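Search this site
Search

Label both ends

Joar Sandberg
4 Sep 2020

Quick one because I have a train in 73 minutes and I promised myself I'd post this before the weekend eats it.

I am tired of labels that only work if you already know the place. Storage units, parking decks, the seed shelves at my garden club, the bins in every shared kitchen I've ever used. Somebody sits down, makes up a system, prints it nicely, sticks it on. And then the rest of us stand there holding a jar.

Case in point. The Plerkthorpe tool library, where I borrow a ladder every April. Shelves are numbered. Good. Except they're numbered from the back door, and borrowers come in by the front. So shelf 1 is the last one you reach. Jucélia Cavalcanti, who set it up, told me it makes sense from the desk. I'm sure it does. She has a stool at the desk. I have a ladder under one arm and no idea which way is up the list.

Same with rows. Does row A start by the wall or by the window? Is 3 the third from the left or the third from the floor? You can't tell from one label. You need two, and you need to know which one is the beginning. Mark the start. That's my whole argument really, the rest of this is me grumbling.

People say, oh, folks learn it. Sure. Decha Siriwan has been going to the Prosten allotments for 17 years and he could find plot 3 in a snowstorm. Ask somebody in their first week. My neighbor watered a stranger's beans for most of a summer because the plot stakes ran one way on the map and the other way on the ground. The stranger had lovely beans. My neighbor's were dead.

And don't get me started on color only. Blue zone, green zone, teal zone?? In a garage, at night, with those orange lights. Color is fine as an extra. It is not a name. You can't say it over the phone to your wife who is driving around level 2.

Money isn't the excuse either. Tassanee Sriwong's building spent 3,000 on new signs for the basement lockers, brushed metal, very handsome, and they left out the arrow. A marker pen would of done it.

What I want is dull. A letter and a number on every spot, in order, next to the spot it belongs to. Something at the corner that says start counting from me. Big enough to read with no glasses on. The same on the map as on the floor. 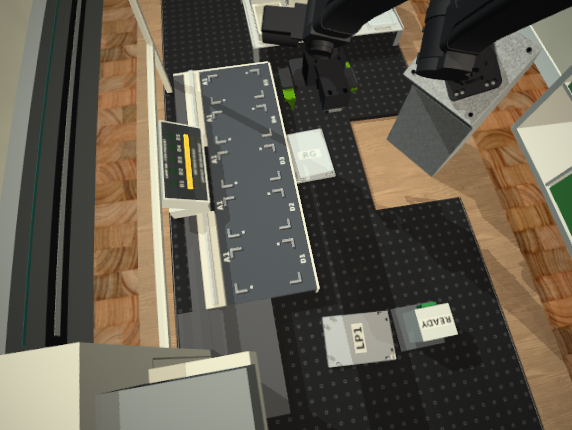 D1 to D5 in order, with an A1 beside each position. (Computer rendering.)

Would I turn the lettering so it doesn't read sideways? Yes. I'd complain about anything. But I could send you to D4 by text message and you'd get there, and I can't say that for my own basement.

So if you run a shelf, a shed, a coat room, whatever, go and stand where the new person stands. Walk in with your hands full. Try to find number 3 without asking. If you had to think about it, get the tape out and do it over. I'll bring teh marker.

Ok, train.

Contact | © 2020 Joar Sandberg | Back to top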